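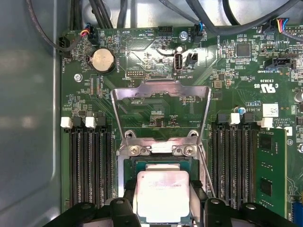
Support > Manipulation Bench > Tickets > CPU placement

Print this ticket | E-mail this ticket

Placement policy stalls above socket, then apologizes by backing off
Opened by: Igor Wysocka
Assigned to: Eugeniusz Śliwiński
Project: Flarkia
Status: Closed, with grumbling

Igor Wysocka, 2019-08-09
The learned policy carries the processor to the socket, lines it up over the opening and then hangs there. After a while it rises, thinks about its life, and comes down again to the same height. I have 11 runs logged since the retrain and it did this in nearly all of them. The old scripted baseline, which we are supposed to be beating in the paper, does not do this. It has other faults but it does come down.

Wrist view looks fine to me. Load plate open, lever out of the way, part held by its edges. Force readings are flat the whole time, so it isn't touching anything it shouldn't. It isn't touching anything it should, either.

Eugeniusz Śliwiński
Which checkpoint? And please say it isn't the one named "final".

Igor Wysocka
It's the one named "final2".

Eugeniusz Śliwiński
Fine. Things to try, in this order:

- Replay a stalled run offline and dump the height estimate next to the arm's own height.
- Turn off the wrist light and repeat.
- Check that the crop is the same size in training and on the bench. Posside changed the crop script in November and told the changelog, but not people.

Igor Wysocka
Replay done. The arm's height is steady. The height estimate jumps up and down during the hover. The policy thinks it is already seated, then thinks it isn't, and splits the difference by staying put.

Light off: the jumping gets smaller but the stall is still there. The metal lid on the processor is a decent mirror and the training set was shot with the light off. That explains part of it. I'd like it to explain all of it, but no.

Crop: does not match. Training used the tight crop, bench uses the wide one, with a lot more motherboard in it. So the network gets a smaller socket than it ever saw in training and concludes, sensibly, that it is far away.

Eugeniusz Śliwiński
Then it should keep going down, not stop.

Igor Wysocka
It would, but the contact head was trained on the same crop and votes the other way. They cancel. I have plotted it and it is almost pretty.

Eugeniusz Śliwiński
Put the plot in the Urbańczyk folder with the other negative results. It will have company.

Fix for the bench: set the crop back to tight, light off, restart the node (a reload keeps the old crop, don't ask how I know). Then run 4 placements by hand-started trigger before going back to the batch.

Igor Wysocka
All 4 went down and released. On 2 of them the part sat slightly crooked and I straightened it myself, so those count as failures in the table. No stall.

Eugeniusz Śliwiński
Good. The stalled runs stay in the results as they are, with a line about the crop. We are not quietly rerunning until the bar chart looks nice. Crooked seating gets its own ticket. Metport wants the numbers per failure type anyway.

Closing. Rename the checkpoint.

Igor Wysocka
Renamed to "final2_tight". Sorry.

This site uses cookies to keep you logged in. By continuing to browse you accept our cookie policy. OK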